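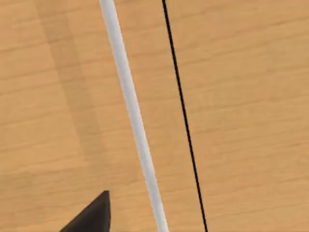 Laptop and Workstation Check — Gruvcombe Office
Completed by: Idrisa Mohamedi
Reviewed by: Joanne Hulme
Period: October
Units in scope: 78 laptops, 19 docking stations

Mark each line Pass, Fail or N/A. A Fail needs a comment and an owner.

1. Power and charging

1.1 Charger matches the rating on the underside of the laptop. Fail.
Comment: 2 units were running on lower-wattage chargers from the old pool. Both charged slowly under load. Correct chargers issued, old ones pulled.

1.2 Charger cable free of cuts, kinks and exposed wire. Pass.

1.3 Battery health at or above the replacement limit. Fail.
Comment: Limit is 400 charge cycles or visible swelling, whichever comes first. No swelling found. Several units in the Warna project group are over the cycle limit. Owner: Tamara Koval.

1.4 Power strips not chained together. Pass.
Comment: One chain was found at the last check, by the print area. It has not come back.

2. Case, screen and ports

2.1 Hinges hold the screen at any angle without slipping. Pass.

2.2 Vents clear of dust. Fail.
Comment: Mostly the older units that sit in docks all day. Clean with the machine off and the charger unplugged. Hold the fan still when using compressed air.

2.3 USB ports grip the plug and show no bent contacts. Pass.

2.4 Touch screen responds in all four corners. N/A for the Nistor units, which have no touch panel.

3. Docking stations

3.1 Firmware matches the approved version. Fail.
Comment: Update stalls if the laptop lid is closed. Open the lid, connect the charger to the dock, then start. Rohani Lubis has the steps written up in the shared folder.

3.2 External display returns after sleep. Pass.
Comment: Passed on second try at the corner desks. Watch this one.

3.3 Dock case not hot to the touch after an hour of use. Pass.

4. Data and access

4.1 Disk encryption on, recovery key stored. Pass.

4.2 Latest backup completed without errors. Fail.
Comment: Zullside backup client reports "complete" even when it skips open files. Check the log, not the tray icon. Owner: Mwanahawa Kaijage.

4.3 Screen locks by itself after the set idle time. Pass.

4.4 Local admin rights removed from standard users. Pass, with one approved exception on file.

5. Reviewer comments (J. Hulme)

Items 1.1 and 2.2 can be closed once the asset list is updated. Item 1.3 stays open until the batteries arrive — do not swap between units in the meantime. For 4.2, I want a test restore from at least one machine in each group before this is signed off. Please add the dock serial numbers to section 3; they were missing last time as well.

Status: open, three items outstanding (1.3, 3.1, 4.2)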